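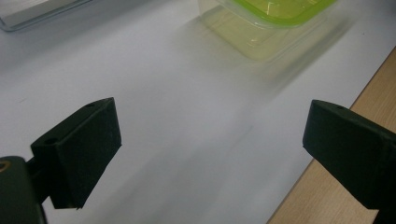
Hand-held gripper gets second set of fingers at Hilham workshop

21 February 2024

Glykeria Sfakianakis has fitted new fingers to the hand-held gripper she's building at the shared workshop in Hilham. Second set this month. The first lot flexed too much and one split at the bracket.

The new pair are dark green plastic, chunkier, with flat faces that look at each other across the gap. Brass-coloured threaded insert in the bracket too, so bolts can come in and out without chewing up the plastic. She printed them overnight on the workshop's Danzer – 169 grams, and a fair bit of that was supports.

First job is food boxes. The clear sort with a green lid, which slid straight out of the old fingers. "I want 30 clean lifts in a row before I touch the motor," she said. Best so far is not something she would tell us.

The motor version is called Imesov and has been on the list for 3 years. Anastasia Stergiou is doing the wiring for it and reckons on 2 more evenings at the bench, parts permiting. The servo order from Hedurport is still not in.

Files for the fingers go up on the workshop page once the hole spacing is sorted. Anyone wanting a set printed before then should ask Glykeria – bring you're own filament.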